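The case for keeping the clumsy episodes
Ayten Oral
16 Jun 2018

Most arguments over demonstration data are arguments about quantity. A group reports how many episodes it has, another group reports more, and the discussion moves on to model size. I have spent two years on the Erkora collection and would like to argue about something duller: which episodes get thrown away, and who decides.

Our rule at the start was simple. An operator drove the arm through a kitchen task, a reviewer watched the recording, and anything with a hesitation, a regrasp or a wrong approach was marked as a reject. Out of 2097 episodes in the first set, 920 were rejected this way. Berkay Çınar trained on the remainder and got a policy that moved very well until it was two centimeters off, at which point it did nothing useful. It had never been shown a hand that was two centimeters off.

The usual answer is to add noise to the clean episodes. I am not convinced. Synthetic noise is symmetric and human error is not. Operators overshoot toward themselves, close the thumb early, and come in too low on tall objects.

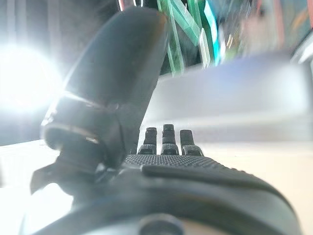

A second problem is that reviewers judge from the head view. From there a grasp looks either closed or open. The wrist view has glare and a thumb that hides a good part of the table, and reviewers dislike it for those reasons, but the policy receives both streams and has to act on both. An episode that looks hesitant from the head may look perfectly sensible from the wrist, where the operator was waiting for the object to come out from behind the thumb. We asked Zihan Xia to review 212 of the rejects a second time with the two streams side by side. She restored more than half. I would not read too much into the proportion – one reviewer, one task family – but it was enough to change the rule.

Cengiz Kaplan objects that keeping poor episodes teaches poor habits. This is a fair objection and I do not think it goes away. A policy trained on everything will regrasp when there is no need to. Our partial fix is to label the segment, so that the approach and the recovery are kept and the bad closure is masked out of the loss. It costs reviewer time. The labels also drift, and two people will put the boundary in different places by as much as half a second.

Storage is sometimes raised as well. It should not be. The rejected video was already on disk, and deleting it saved us less than the cost of one afternoon of collection.

What I would ask of other groups is modest. Publish the reject count next to the episode count. State which camera the reviewer saw. Keep the rejects, with the reason for each in a fixed vocabulary, even if the first model never touches them.
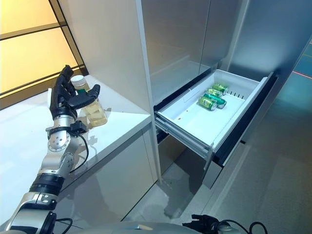

Notes on task choice

Drawers, cans and jars are overused, and we overuse them too. They are cheap to reset and the failure is easy to name. Emlyn Yorath has argued for cloth and bags instead, and for the next round at Morden we will split the hours evenly between the two. I expect the reject rate to rise, and under the old rule we would have lost most of that work.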